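Does hand-held gripper data really replace robot time, or is the Akitz result too good?

Posted 18 June 2022 in Robot Learning Help, by drywall_anchor

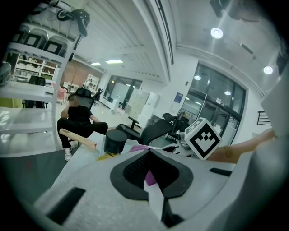
I've been trying to decide whether to move our group off teleoperation and over to hand-held collection, and the Akitz report is what everyone keeps sending me. The claim, if I read it right, is that a policy trained on 400 hand-held demos, with no robot data at all, does as well on tabletop pick-and-place as one trained on the same number of teleoperated demos. They ran 20 trials per task.

My trouble is that 20 trials is tiny. A policy that gets 17 and one that gets 14 could be the same policy on a different afternoon. There are no error bars anywhere, and the start positions were "varied by the operator," which could mean anything. They also say the demos were "filtered" before training and never give the rule.

Has anyone tried to reproduce this outside their lab? I don't want a pep talk. I want to know what broke.

skolville_bench

We tried it at Skolville in February. Collected 430 demos, kept 400 to match theirs, trained with their posted settings. Partial success is the fair way to put it.

The collection side holds up. It is much faster than teleop and people get decent at it in an hour. The part I don't buy is "no robot data at all." A person holding a gripper will happily twist into a pose the arm can't reach, and you only find out at rollout. We threw out demos that failed a reach check for our arm and the numbers came up a lot. I suspect that's their filter too, but if so they should say it, because then the data isn't as robot-free as the title makes it sound. You need to know your arm before you pick your demos.

Other things that bit us:

Latency. The camera and the gripper width were logged on different clocks. Until we lined them up, the policy closed late on almost everything.

Tracking. We lost pose whenever the camera got close to a blank surface. Those demos looked fine on video and were useless for training. Check the trajectories, don't just watch the clips.

Start positions. We wrote ours down on a grid before any rollout and used the same list for both policies. The gap between hand-held and teleop was bigger that way than when we placed things by feel, and it favored teleop. Make of that what you will. We only had nine tasks and I wouldn't publish it.

karunaratne_fan

Works great for us, just follow the Karunaratne setup guide and use more demos. Most people who complain haven't calibrated.

sudia_user2

"Use more demos" isn't an answer to what was asked. The question was whether equal numbers give equal results, and if you need extra, that's a no.

On the statistics, I agree with the original post. With 20 trials a side, you can't tell a small difference from none, so "does as well as" is a stronger statement than the test can carry. I'd want the same objects, paired starts, and whoever scores the trials kept from knowing which policy is running. Scoring is where I've seen the most wishful thinking. Somebody nudges an object halfway into the bin and it goes down as a success.

I'd still try it on one task you already have teleop numbers for. Sudia's public task list has a scoring sheet that is strict enough. Fix the pass rule first and save every rollout, including the ugly ones.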